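Notes > Kitchen Sink > Soap
Search this blog Go

Batch three is finally cured and I'm thrilled! Nandini Hegde talked me into salting out the coconut oil back in August, and wow, the lather (big, fast bubbles, even in our awful hard water). 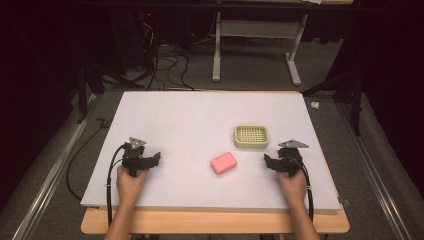
White board on the wooden table.

I'd been scared of lye for years. Weigh everything, open a window, wear goggles, and it's really just patient cooking. My olive oil bars took forever to harden but they feel so gentle!

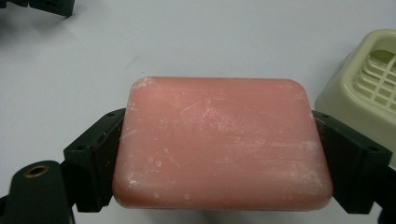
Next up is a shampoo bar with castor oil, and Marcelino Dantas wants one with oatmeal too. I can't wait to pour it!

3 comments | 207 shares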